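How does a football player move to a new club?
By Olanrewaju Effiong
Jul 7, 2022
Reading time: 2 minutes

You have a favourite player. One morning you wake up and she plays for somebody else. How did that happen?

It starts with a contract. A contract is a written promise that two sides sign. The player promises to train and play for the club. The club promises to pay her and look after her if she gets hurt. The contract also says how long the promises last, often a few years.

While the contract is running, the player can't just walk off to another club. The two clubs have to talk first.

Let's make up two teams and call them Dalum and Stidmont. Stidmont needs a new goalkeeper, and Dalum has a good one named Salehi. Stidmont asks Dalum how much money it would take to let her go. That money is called a transfer fee. Dalum might say $400 000. Stidmont might offer less, and they go back and forth until they agree or give up. 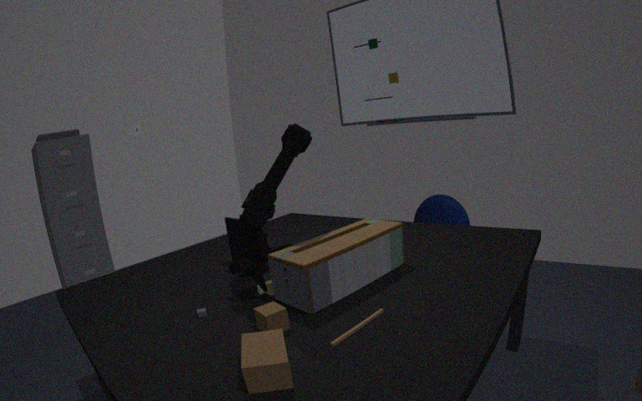

Even if the clubs agree, the goalkeeper still has a say. She can turn the move down. If she likes the idea, she talks to Stidmont about her pay, where she will live and how long she will stay. Many players have an agent, a person whose job is to do this talking for them.

Next comes the medical. Doctors check her heart, knees, ankles and old injuries. If they find a problem, the new club can change its mind.

Then everybody signs, and the papers go to the people who run the league. They check the forms and put her on the list of Stidmont players. She can't play in a league match until her name is on that list.

Clubs can't do this whenever they like. There are set times of the year called transfer windows. If the window closes in November and the papers arrive late, the move usually has to wait for the next one.

Some moves have no fee. When a contract runs out, the player is free to choose a new club. There are also loans. On a loan, a player goes to another club for a while and then comes back. Young players often go on loan so they can get more games.

Words to know
Contract: a written promise signed by both sides
Transfer fee: money one club pays another for a player
Agent: a person who makes deals for a player
Loan: a short stay at another club

Contact us | © Urnow Kids | Back to top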